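Clirnar opens updated water-meter reading program to all Clidley customers

CLIDLEY, 2022-09-30. Clirnar, the water utility serving Clidley and the Mai district, will move all residential accounts to monthly meter readings in December. Accounts are now read every three months. The change follows a trial on 297 accounts in Mai.

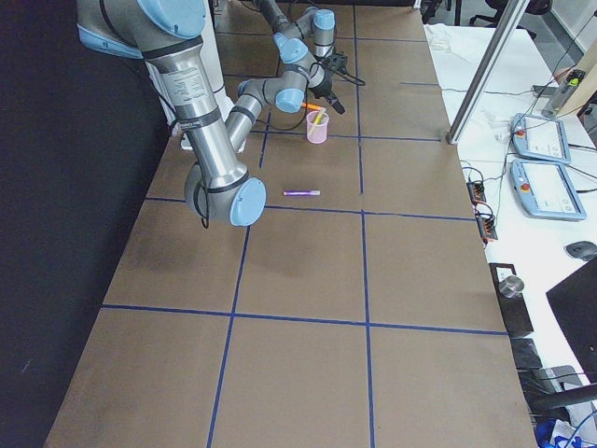
Clirnar Press Office
Media and Customer Notices

Under the quarterly schedule, a leak on the customer side of the meter can run for up to 13 weeks before it shows on a bill. Monthly readings shorten that period. In the trial, 63 accounts were flagged for constant overnight flow. Most of the faults were worn toilet valves and outdoor taps.

Readings will be collected through Rovament, the billing system Clirnar adopted for the trial. Existing meters stay in place. A small transmitter is fitted to the meter lid, and the water supply is not shut off during the work.

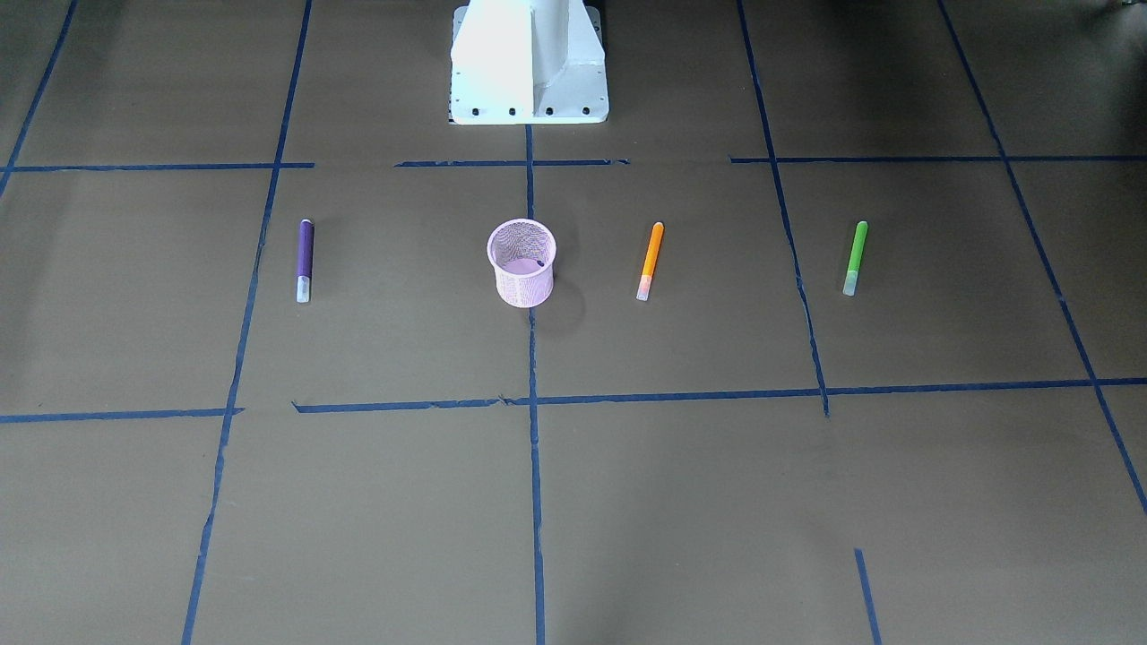

The Mai Tenants Association said it supported monthly readings but wanted paper bills kept for households that ask for them. Clirnar has confirmed that paper bills will remain available at no charge.

Billing dates will be staggered by street. Each customer will receive a letter giving the first monthly reading date and the closing figure from the last quarterly bill. Standing payment plans will be divided into monthly amounts unless the customer requests otherwise.
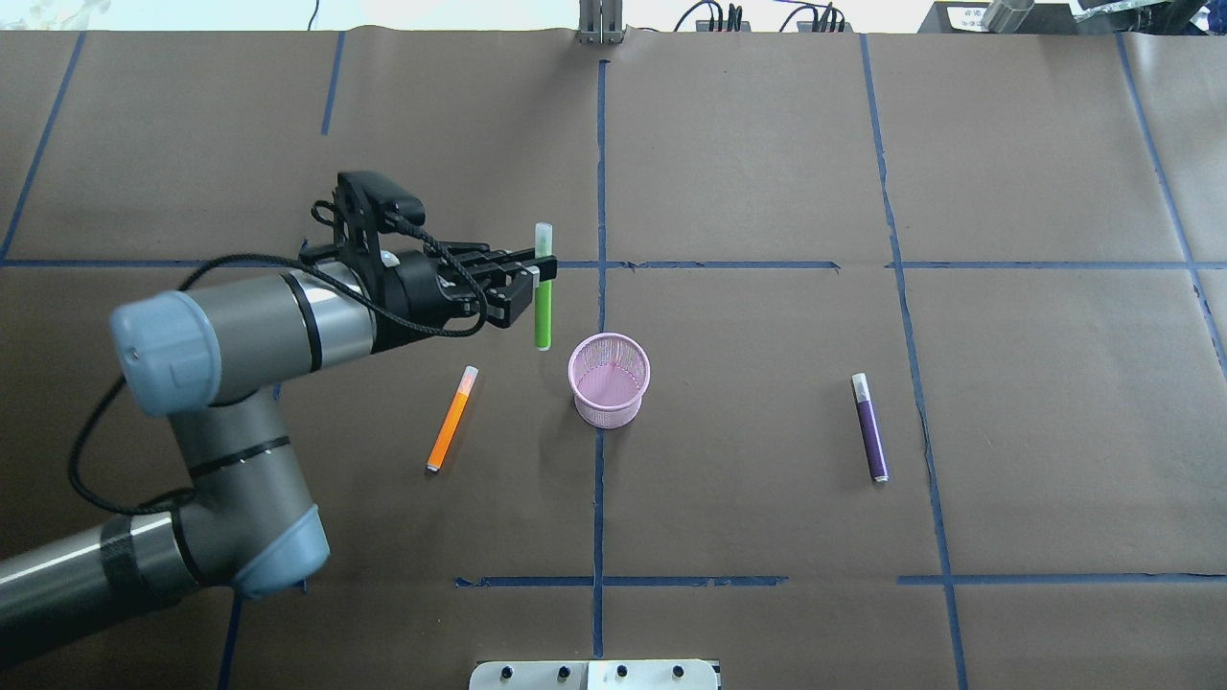
Will the price of water change?
Rates per unit stay the same, and the fixed charge will be split evenly across the months.

Customers with meters inside the home will be contacted to arrange a visit. Fitting takes one visit, and an adult must be present.

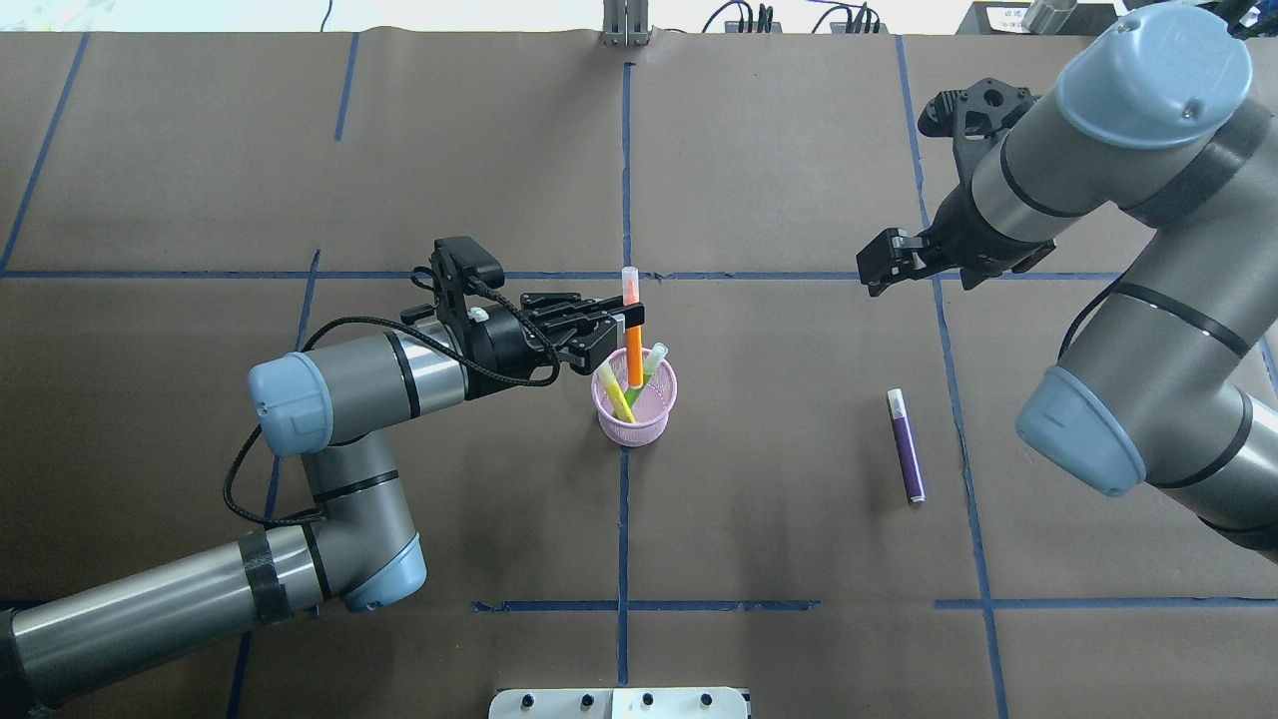 Meters in shared basements will be fitted last, by agreement with the building owner. Clirnar will publish the street schedule in 6 parts, starting with the streets closest to the Clidley pumping station.

Media inquiries: Clirnar Press Office, Clidley.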